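Bench 8, Ketthorpe: Enclosure and Tabletop Items

Gallery page
Text: Ritu Kandpal
Layout checks: Zohreh Bagheri

Bench 8 is the white bench at the Ketthorpe rooms. It is used for small tabletop layouts with racks, tubes, cups and bowls. This page covers the bench surface, the wall panels and the items normally kept with them. It replaces the November page, which still gave the old table height.

Enclosure

The table stands against a paneled back wall, with side walls to the left and right. Working height is 900 mm, measured from the floor to the top of the table at the back edge. Earlier notes gave the height at the front, and the two figures do not agree because the floor falls slightly toward the door. Use the back edge figure when setting up anything that refers to height.

The wall panels were ordered from Katiyar in the pale gray-white finish. The Dilletti sample was closer to pure white but showed a hot spot under the ceiling lights, and the edges of clear items were hard to find against it. The Katiyar finish reads slightly blue in the morning and neutral after dark. No fixtures, hooks or labels are to be added to the panels on the inside. Notices go on the door.

The seams between panels are left open. Filling them was tried on one seam of another bench and the filler yellowed. Straight seams will appear slanted in wide-angle pictures, so do not use them as a vertical reference when comparing layouts.

Lighting

Light comes from above and is diffused. The target at the tabletop is 3,000 lux, read at the center with the walls in place. Shadows under small items should be soft and gray with no hard edge. If a hard edge appears under a rack or cup, one of the diffusers has usually slipped in its track. Check this before moving any items.

Items

Test tube rack. Clear acrylic, rectangular, with round holes in two rows. The clear type was chosen over the white wire type because the tube can be seen along more of its length. The drawback is that the holes are faint when viewed from the front, and people setting up a tube for the first time tend to miss the row they want. Place the tube while standing directly over the rack. Clean with mild soap and a soft cloth. Alcohol wipes cause fine cracks around the holes.

Test tubes. Kept in the Kelier drawer unit, second drawer. Tubes with a chipped lip are discarded. Strong colors are preferred for the contents, as pale ones disappear against the panels.

Cups. Transparent plastic, single wall. Fill below the rim by at least two fingers. Cups are reused until they cloud, then recycled.

Bowls. Bowls are colored so that the rim stands out against the table. Stack them dry. A wet stack leaves rings on the tabletop that take longer to remove than the bowls take to dry.

Pictures

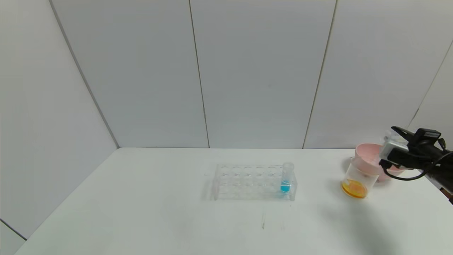
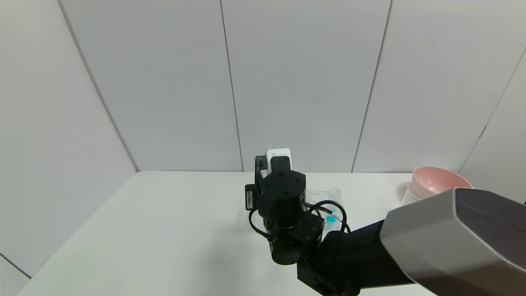 Bench 8, tabletop with back and left wall panels. First picture: clear rack holding one tube of blue liquid, with a transparent cup of orange-yellow liquid and a pink bowl to its right. Second picture: left portion of the tabletop clear.

Surface care

The tabletop is matte white and picks up marks. Small gray smudges and short dark streaks are cosmetic and are not logged. Anything that can be felt with a fingernail is logged on the bench sheet with its distance from the back edge.

Daily cleaning is a damp cloth followed by a dry one. Melamine sponges are allowed once a month. More frequent use polishes the surface in patches, and the patches show up as glare at low angles. Bench 5 has two of these and they have not faded.

Colored liquids should be wiped up at once. Blue is the worst of the set. A drop left overnight leaves a ring that comes out after two or three passes with dilute white vinegar. Orange and yellow come out with water. Do not let liquid run into the joint where the table meets the back wall. There is no seal there, and the board below it swells.

Resetting the bench

1. Return tubes to the rack, then cap or empty them.
2. Empty cups into the sink, not into bowls.
3. Wipe the table from back to front.
4. Check the left front edge for drips.
5. Push the table back until it touches the panels.
6. Initial the bench sheet.

The usual reset is done at the end of the day. On Saturday it is done before noon, when the lights go off on the timer.

Dimensions

Table height at back edge: 900 mm
Back wall panel width: 800 mm
Panel finish: Katiyar, pale gray-white
Light at tabletop: 3,000 lux
Drawer unit: Kelier, four drawers

Panel width is nominal. The cut panels at the corners are narrower and were trimmed on site, so a replacement has to be measured from the opening and not taken from this list.

Open points

The bottom of the left wall needs a new edge strip. The current one was cut short. Zohreh Bagheri has the offcut for color matching.

A second clear rack has been requested. Until it arrives, the rack stays with Bench 8 and is not to be lent to the upstairs room.

Corrections to the dimensions should be sent to Ritu Kandpal with the bench number in the subject line.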